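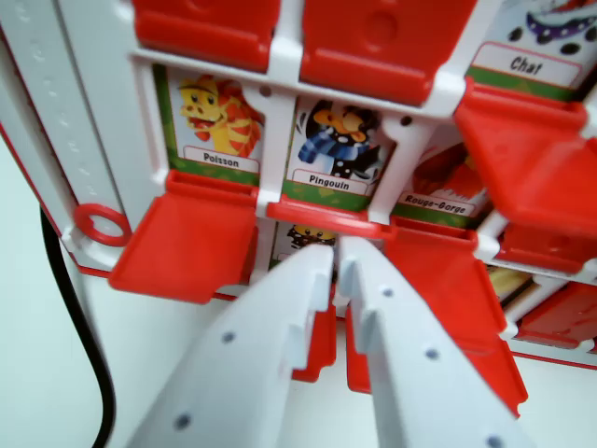
**Animal guessing board joins the Wednesday games table**

The French conversation group has a new game on its table. It is an upright guessing board in white plastic, with red flaps and a cartoon animal behind each one. Every animal has its name printed underneath in French, so beginners can read the word as they ask about it. *Chat* and *Poisson* are two of the names they will meet first.

Two people play, with a board each. You pick an animal in secret and take turns to ask questions in French – does it have fur, can it swim, does it live on a farm? After each answer you close the flaps on the animals that don't fit. There are three rows of eight, and most games are over in six questions or so once players have the vocabulary.

Hidayah Santoso, who runs the group, has typed up a sheet of 19 useful questions. Copies are in the folder with the score pads. Please put the sheet back when you leave, as the last one went home with someone.

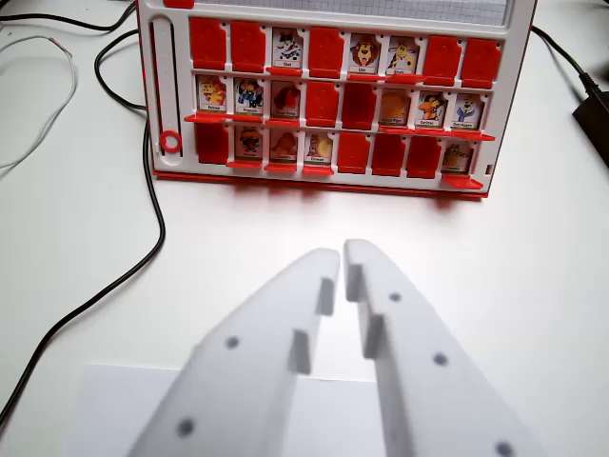
**Do I need to speak any French to play?**

Beginners are welcome, and you can keep the question sheet in front of you for as long as you like.

The flaps are stiff on a few of the tiles, so press them gently near the hinge. Kenta Nakajima is looking for a second word game for April – please speak to him if you have one to lend.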